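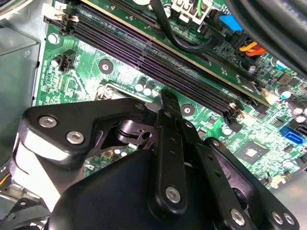

Tribuna portátil Saarela para mítines y concentraciones
Referencia 2681
Fabricante: Skustbridge, Bratcombe

Inicio > Actos públicos > Tribunas y atriles > Saarela

La Saarela es una tribuna plegable con atril y sonido incorporado, destinada a partidos políticos, sindicatos, asociaciones de vecinos y ayuntamientos que organizan actos en la calle. Se transporta en una sola caja con ruedas y la montan dos personas sin herramientas. Fue desarrollada para campañas en las que se hacen varios actos en el mismo día, en plazas distintas, y en las que el equipo tiene poco tiempo entre un acto y el siguiente.

El modelo anterior, la Brerkness, sigue disponible hasta terminar las existencias. Las diferencias entre los dos modelos se encuentran más abajo en esta página.

Descripción

La plataforma se compone de cuatro paneles unidos con bisagras. Al abrirlos se forma una superficie continua, con acabado antideslizante, donde pueden estar de pie el orador y una persona que le acompaña, por ejemplo un intérprete de lengua de signos. El atril se encaja en la parte delantera y tiene tres alturas. También puede usarse separado de la plataforma, en el suelo, para ruedas de prensa o lecturas de manifiestos.

El frontal del atril lleva un marco donde se introduce el cartel de la organización. El cartel se cambia desde la parte de atrás y no es necesario despegar nada. Muchos de nuestros clientes comparten una tribuna entre varias agrupaciones locales y cada una trae su propio cartel. Las plantillas para la imprenta se envían con la confirmación del pedido.

En el interior del atril están el amplificador y dos altavoces orientados hacia el público. Hay entrada para dos micrófonos con cable y una salida de línea para la prensa, de modo que las radios y televisiones pueden tomar el sonido directamente y no tienen que pegar sus grabadoras al altavoz. Esta salida tiene su propio mando de volumen, en el lado derecho, bajo una tapa.

Datos técnicos

Altura de la plataforma: 55 cm
Peso total en la caja: 55 kg
Autonomía de la batería con uso normal de voz: 7 horas
Tiempo de carga completa: 9 horas
Entradas de micrófono: dos
Salida para prensa: una, balanceada
Alturas del atril: tres
Color: gris o azul oscuro
Uso bajo lluvia: lluvia ligera, con la funda del atril puesta

Contenido del suministro

Plataforma plegada con escalón
Atril con amplificador y batería
Un micrófono de cuello flexible
Barandilla trasera desmontable
Funda de lluvia para el atril
Cargador
Caja de transporte con ruedas
Manual en español, inglés y finés

El segundo micrófono no está incluido. Sirve cualquier micrófono dinámico con conector XLR.

Montaje

Se elige un lugar llano. La plataforma tiene patas regulables que compensan una pendiente pequeña, como la que suele haber en las plazas con desagüe central, pero no se debe montar sobre escaleras ni sobre bordillos. Se abre primero la plataforma, se bloquean los cuatro cierres y solamente después se coloca la barandilla. El atril se pone al final.

Cada cierre tiene una marca roja. Mientras la marca se ve, el cierre no está bloqueado y no se permite subir. Pedimos que esta comprobación la haga siempre la misma persona y que sea la última cosa antes de dar paso al orador.

El escalón puede colocarse a la izquierda o por detrás. Si el acto tiene público por todos los lados, recomendamos ponerlo detrás.

Permisos y normas locales

La tribuna se considera en muchos municipios como un elemento que ocupa la vía pública, aunque esté montada poco tiempo. La solicitud la debe presentar la organización convocante. Para facilitar este trámite entregamos un documento con las medidas en planta, el peso y la carga admitida de la plataforma, que puede adjuntarse a la comunicación del acto. Si su ayuntamiento pide un certificado en otro formato, escríbanos antes de la compra y le diremos si es posible.

En cuanto al sonido, algunos municipios fijan un límite de horas o de nivel para los actos en la calle. La Saarela dispone de un limitador que se ajusta con llave, y la llave puede quedar en manos del responsable del acto. El limitador no afecta a la salida para la prensa.

Durante la jornada de reflexión y el día de la votación las normas son diferentes en cada país. No podemos asesorar sobre esta materia.

Uso en marchas

Recibimos con frecuencia la pregunta si la Saarela se puede montar sobre un vehículo en movimiento. La respuesta es no. La barandilla está calculada para una plataforma inmóvil. Para la cabecera de una marcha existe el equipo de mano de la misma serie, que utiliza la misma batería, y la tribuna puede esperar ya montada en el punto donde termina el recorrido. De esta manera trabajan la mayoría de los sindicatos que nos compran.

Si el acto se disuelve o hay que dejar la plaza con rapidez, el atril se puede retirar solo, con sus dos asas. La plataforma se pliega después.

Diferencias con el modelo Brerkness

La Brerkness tiene la misma plataforma, pero el atril no se separa y tiene una única altura. Su salida para prensa comparte el volumen con los altavoces, lo que ha causado quejas de los periodistas, con razón. La batería de la Saarela no es compatible con la Brerkness. La barandilla y el escalón sí lo son y pueden pedirse como recambio para los dos modelos.

Alquiler

Para campañas cortas ofrecemos la tribuna en alquiler, con un mínimo de 7 días. El precio depende del destino e incluye la revisión a la vuelta. En periodo electoral las unidades se reservan por orden de solicitud, y no hacemos excepciones por el tamaño del partido. Las reservas para las campañas de primavera se abren en octubre.

La tribuna alquilada se entrega sin cartel y debe devolverse sin adhesivos. Limpiar los restos de pegamento se factura aparte.

Preguntas frecuentes

¿Se puede comprar solamente el atril?
Sí. Se suministra con su propia bolsa en lugar de la caja. Indíquelo en el pedido.

¿Hay una rampa?
Hay una rampa como accesorio, pero necesita bastante espacio a causa de la altura de la plataforma. Cuando interviene una persona en silla de ruedas y la plaza es pequeña, varios clientes prefieren poner el atril en el suelo, en la posición más baja, para todos los oradores del acto.

¿Funciona conectada a la red?
Sí, el cargador puede permanecer conectado durante el acto. El cable debe salir por la parte trasera y quedar cubierto donde pasa la gente.

¿Cuánto dura la batería con frío?
Menos que en la tabla. En actos de invierno aconsejamos guardar el atril en interior hasta el momento de montar, y llevar una segunda batería si hay muchos intervinientes.

¿Se puede poner música?
Se puede, por la segunda entrada y con un adaptador. Los altavoces están pensados para la voz y los graves serán débiles.

Garantía y recambios

La garantía cubre la plataforma, los cierres y la electrónica. No cubre golpes durante el transporte sin caja. Los cierres son la pieza que más trabaja y conviene revisarlos antes de cada campaña. Tenemos en almacén todos los recambios de la referencia 2681 y los enviamos desde Bratcombe.

Pedidos y contacto

Ventas y alquiler: Tuulikki Partanen
Servicio técnico y recambios: Kalevi Huttunen

Atendemos en español, inglés y finés, a partir de las 9 de la mañana. En la solicitud escriba, por favor, el municipio del primer acto, el color deseado y si necesita el documento de medidas para el ayuntamiento.

Productos relacionados

Equipo de mano para marchas
Rampa para tribuna
Batería adicional Saarela
Juego de cierres de recambio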